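Home | Services | Tenant Guides | Forms | Contact

Cleaning Up Dry Spills in Shared Workrooms

This guide applies to all tenants of the Somboon building. It covers dry materials such as flour, sand, potting mix and sawdust. Liquids and broken glass are covered in separate guides.

1. Ask others to step back from the spill and switch off any fans nearby.
2. For spills larger than roughly 700 grams, call the Cetside service desk before you begin.
3. Sweep from the outer edge toward the center, using short, slow strokes.

Fine powders should be misted lightly with water and left for 5 minutes before sweeping.

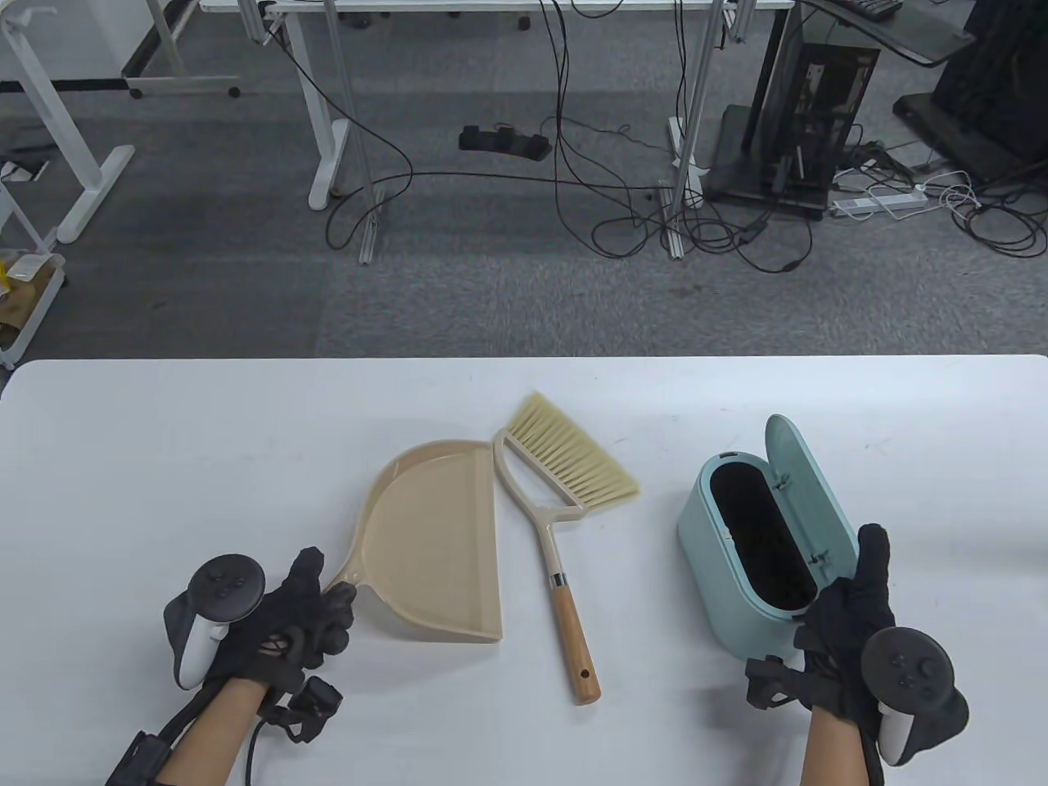 Dustpan, hand broom and trash bin.

4. Hold the lip of the dustpan flat against the surface. Draw it back a little after each pass to collect the remaining line of dust.
5. Empty the dustpan into a lined bin and tie the liner when finished.
6. Wipe the surface with a damp cloth.

Tools must be returned to the Loltton Room closet by the end of the day. Requests for replacements should be sent to Ratree Chantharasri before the June order.

Contact the service desk | © Cetside Property Services | Back to top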